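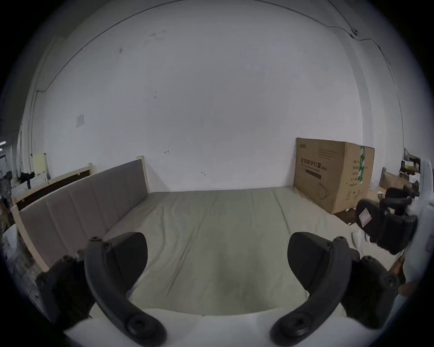
The Box at the Foot of the Bed
What happens to a bedroom when the bed is the only clear surface left

The upholstered headboard arrived in Skuvdale on a Saturday, in a flat carton that took two people to get up the stairs. The bed it belonged to went together in one evening. The rest of the room took until the following September, and by the standards of people who live with too little storage, that was quick.

This magazine has run plenty of bedroom stories over the years, most of them showing the finished thing with the lamps on. For this one we wanted to look at the middle part. Many households spend far more time there than at either end. The bed is up, the sheet is on, the wall is white and has the last tenant's marks on it, and everything without a home is standing somewhere between the mattress and the shelf.

We sent a short set of questions to readers this spring and got 482 replies. The question that drew the longest answers was a simple one: what is on your bed right now that isn't bedding? Clothes came first by a wide margin. After that came bags, laptops, mail, books, folders, chargers, pets and, in 11 cases, a part of some other piece of furniture.

The bed as a table

A bed is the largest flat surface in most homes. A queen mattress is 60 inches by 80, bigger than many dining tables, and it sits at a height where you can drop things without bending. It's also the only surface that has to be empty by the end of the day. Readers described the same routine over and over. Things go onto the bed in the morning and afternoon, and at eleven at night they go onto the chair. In the morning the chair is needed, so they go back to the bed.

The desk chair deserves a mention of its own. A bedroom that doubles as an office nearly always has one, and it is nearly always on the wrong side of the bed from the desk. One reader in Riihimäki wrote that she had moved hers so many times in a day that she finally put felt pads on the casters, which made it impossible to roll, and she then left it where it was. She considers this a success.

A fitted sheet with nothing over it is a good working surface. A comforter isn't. Things slide off it or sink into it, and small items get lost in the folds and turn up in the wash. If you're going to sort on the bed, fold the comforter and put it somewhere else first, even if somewhere else is the hallway floor. Pick a light, plain color for the sheet if you can. Pale gray and gray-beige show a dark sock or a black cable right away and don't show every crease.
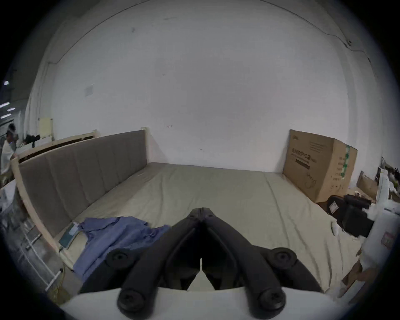

A shirt-sized job: blue cloth and a folder on the headboard side, the tall carton and a black bag over by the wall.

Start at the headboard

The method that works best in a small room is dull. Begin at the head of the bed, on the side you can't easily walk around, and work toward the open side. Cloth goes first since it takes up the most room for the least effort. A crumpled shirt covers as much sheet as a stack of ten folded ones. Decide whether it's going in the wash or back in the closet, and if you can't decide, it's going in the wash.

Paper goes second. Folders and notebooks are the things most likely to be moved five times without being opened. Give them one upright spot, even a magazine file on the floor, and put them in it with the label facing out. Don't read anything. Sorting paper is a separate job and it'll eat the afternoon.

Bags are third, and they're harder than they look. A bag on a bed usually still has something in it, so it can't be put away, and it's usually going out again soon, so nobody wants to empty it. A hook by the door solves most of this. In rented rooms where you can't drill, an over-door hook for a few dollars will do, provided the door still closes.

Small things are last. Put them in one bowl. Deal with the bowl another day.

The carton problem

Nearly every room we looked at for this story had at least one big cardboard box standing in it. They stand at the foot of the bed, in the corner, behind the door. Often the print on the side has nothing to do with what's inside. People save good boxes, and a sturdy carton that once held medical masks or printer paper will go on to hold sweaters, cables and winter boots through two or three moves.

Boxes like this do well for a while. Corrugated cardboard is strong standing up, and a tall one against a wall takes little floor. The trouble comes later. Cardboard draws moisture from an outside wall, and the bottom flaps give out first. If you mean to keep one for more than a season, tape the bottom in both directions, keep an inch or two of air behind it, and don't stand it on a mattress for long. A full carton will leave a dent in foam, and the corners are rough on a sheet.

Write on it too. The printed side is no help to you if it's in a language you don't read or names a product you used up two years ago. Use a thick marker, on the side that faces the room, and write what's in there now. Of the readers who told us they had unlabeled boxes in the bedroom, 165 said they couldn't name the contents of at least one without opening it.

Flat cardboard is a different matter. Panels saved from furniture cartons get tucked behind shelves and along walls in case of a move, and they stay there. Keep one large piece for protecting the floor when you move things. Recycle the rest.

A padded headboard in a plain wood frame

The channel-tufted headboard has had a long run in the stores, and it's easy to see why. Vertical panels make a low wall look taller, and a gray-brown fabric goes with almost any sheet. The version set inside a pale wood frame is a little more practical than the fully wrapped kind. The wood takes the knocks from the vacuum and the edge of the nightstand, and the fabric stays out of reach.

Clean the channels with the crevice tool every couple of weeks. Dust settles along the seams, more so in rooms where people work and eat. For marks, use a damp white cloth and blot. Unfinished or lightly oiled wood shouldn't get wet at all - a dry cloth is enough, and fine sandpaper will lift most scuffs if you go with the grain.

Redima, the regional furniture cooperative, sells a headboard of this type with panels that come off the frame one at a time. It costs more than the glued kind. Readers who had it liked it, though two complained that the replacement covers came in a slightly different shade. Gralleck makes a clip-on shelf that fits over the top rail of most wooden frames and holds a phone, a glass and a paperback. We tried it on three beds. It was steady on two of them and rocked on the third, where the rail had a rounded edge.

If there's a second frame in the room waiting to be set up, sold or passed along, store it upright behind the first with the slats tied together. Put the bolts in a bag and tape the bag to the frame. Most of the lost hardware readers wrote in about had been put somewhere safe.

Walls and cables

White walls in lived-in bedrooms pick up marks: pencil notes from someone measuring, patches where a hook came off, a cable run high up with a clip every so often. The high cable is a reasonable choice in a rental. It stays out from under the bed, where it would get pinched, and you stop seeing it after a week. Use round clips with a single small nail and put in more of them than you think you need. A long cable sags between clips over a summer.

Leave the pencil marks until you're ready to paint. Rubbing at them with a wet sponge leaves a shiny spot that shows more than the pencil did.

What it costs

We added up the purchases from the Skuvdale bedroom, from the headboard to the last pack of clips. It came to $1,034, with the bed frame and mattress making up most of it. The storage part, meaning a shelf unit, hooks, two magazine files and a bin with a lid, was around a tenth of the total. It was also bought last, and the owners say they'd change that. They would put up the shelf before the bed, and have somewhere to set things down while they looked for the Allen key.

The carton is still at the foot of the bed. It has sweaters in it.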